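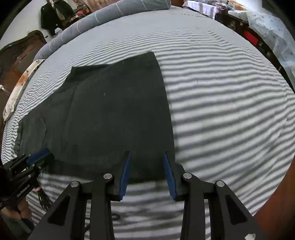
Why does a hand-held gripper lose its hold on cloth when the handle is still squeezed shut?

Most often the pad has started to peel or glaze over and the cloth slides out between the tips. A loose pivot screw will do the same thing, and from the handle end you can't feel the difference.

Traltine Hand Gripper, replacement pad and pivot set
Item 753. Fits the Traltine hand gripper only. Does not fit the Alline.
Pack of 2 pad strips with pivot screws. Adhesive included.

The maker rates these pads for 2,615 closings. We'd treat that with suspicion. The test was run on flat cotton squares, and people who buy this tool are folding shirts and pulling bedding straight. Seams and zippers chew the edge of a pad much faster than a cotton square does.

Åsmund Tangen at Trekside sent back a pair in September with one strip hanging off the finger. His log stopped well short of 2,000. The maker's reply was that the pads had been "used outside normal conditions," meaning a jacket with a zipper. We sell the part because the tool is no use without it, and we've asked for a better glue. The pack dated January 2019 has the same glue as before.

Before you fit them
Keep your free hand off the linkage. The arms close like scissors and the openings will take a fingertip. We have had one pinched finger reported, with a torn nail.
Scrape off all the old adhesive. New strips laid over old glue shift sideways under load.
Tighten the pivots until the play is gone and stop there. Overtightened arms stick half closed and then let go suddenly.

The Ekström pad is thicker and costs more. We haven't tested it long enough to say it's better.

Returns accepted on unopened packs.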